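Search products, spare parts, guides
Search

Drindis Fabric Backdrop Kit, Black

Posted August 25, 2020, by Zuzana Beneš
Shares 8 | Comments 5

The Drindis kit is a plain black cloth backdrop with the hardware to hang it. It is meant for small rooms, craft fair booths, school stages and anyone who needs to cover a wall for a day and then take the cover away again. The kit comes in one carrying bag and can be put up by one person, although the crossbar is easier with two.

The cloth is a brushed polyester, dyed through, with a flat finish on both sides. It doesn't have a right or wrong face, so a scuffed side can be turned to the wall. The top and bottom edges are hemmed with a double row of stitching. The top hem is open at both ends and takes the crossbar. The side edges are overlocked and will not fray in normal use.

The stands are the same Hernus stands we sell with the projector screens. They have three legs, a locking collar at each section and a rubber foot on each leg. If you already own a pair, order the cloth and crossbar without them. The price difference is shown at checkout.

Hanging without stands

Many customers never use the stands. The cloth can be clipped to a rail, a shelf edge, a picture wire or a tight cord. Put the first clip in the middle and work out to each side, leaving a little slack between clips if you want folds and pulling the cloth flat if you don't. Spring clips with a rubber tip hold best. Metal bulldog clips also work but can leave a mark in the hem.

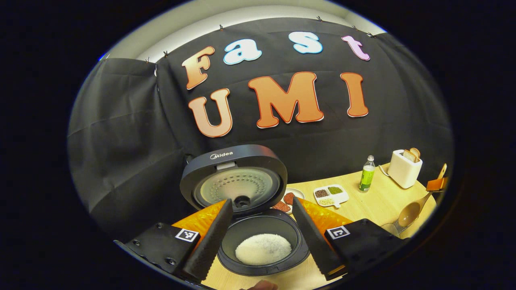

For lettering and other decorations, use pins or a light stitch. Card and thin foam are fine. Anything heavier should be hung on a line from the crossbar so the cloth isn't carrying the weight. Double-sided tape sticks well for a few hours and is hard to remove after that. We don't recommend hot glue. It comes off the cloth with a shiny patch that will not brush out.

Folds and creases

The cloth ships folded and will have creases when you open the bag. A garment steamer takes them out in a few minutes. If you use an iron, keep it on the lowest setting and put a cotton sheet between the iron and the cloth. Rolling the cloth on a cardboard tube after use saves doing this again. Curkura tubes fit the bag with the end caps removed.

Lint shows on black. A sticky roller is the quickest way to deal with it. Wash cold, on its own, without softener, and hang to dry.

Care of the stands

Don't oil the collars. Wipe them with a dry cloth. If one starts to slip, tighten the small screw behind the lever a quarter turn. Spare levers and rubber feet are listed under Parts.

Ordering

Item: backdrop kit, black
Crown price with stands: 1,600
Crown price, cloth and crossbar only: 730
Also made in: gray, dark green
Guarantee on stands: 5 years
Guarantee on cloth: none after first wash

The dark green is out of stock until September. The old Jacobs crossbars are thicker than ours and do not pass through the hem, so please check before ordering the cloth alone. Kristof Verbruggen in the parts department can tell you which one you have if you send him the number stamped on the end.

Orders for more than 8 kits are packed on a pallet and need someone at the delivery address to sign.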